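Chapter 7
Looking After the Hand-Held Gripper Pair

Before you start: read Chapter 6 on mounting. Have the Nornholm service card next to you, plus a lint-free wipe and the small hex key.

A pair on cloth work wears at the fingertips first. Grip goes soft, fabric creeps, the operator squeezes harder and then the linkage wears too. So tips come before everything else in this chapter. Bench procedure is the one used at Dunstan, written up 2021-07-11 for the Plusix pair.
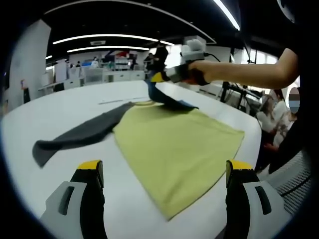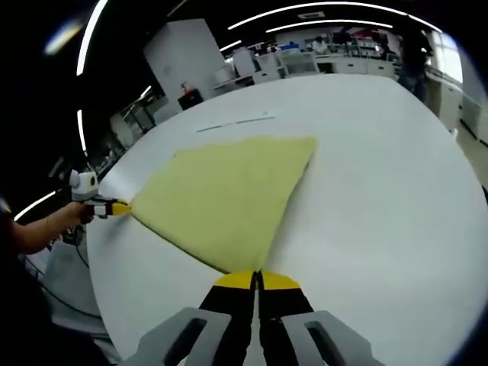
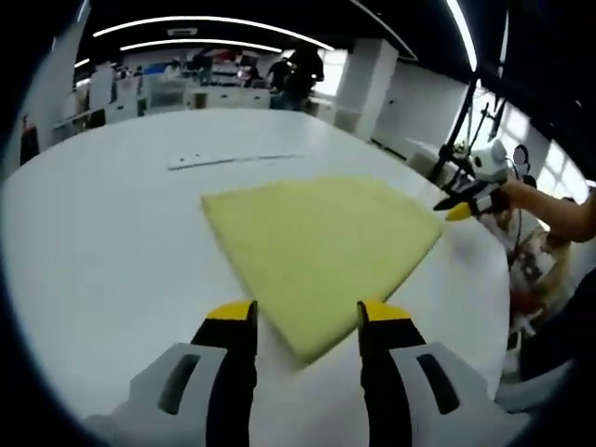 Yellow-tipped fingers and cloth on a white table.

Check the tips every 100 grasps on fabric. Swap at 258, worn or not. Left and right together, never one side only. Log both serial numbers.

Cleaning: wipe tip, wipe pad, let dry. No solvent on the pads, it makes them go shiny and then they slip. Allow some 20 minutes before closing the fingers agian.

Cables next. Open and close each gripper 31 times and watch the cable the whole way. If it pulls tight at any point, re-route it now. Dont tape it.

Terms you'll need in this chapter: tip, pad, housing, slot, travel, backlash. Backlash is defined in 7.3. The Melelholm tips fit the same mount but need a different screw, see table 7.1.

7.1 Removing the tips

Power off. Fingers fully open. Loosen the screw half a turn and stop.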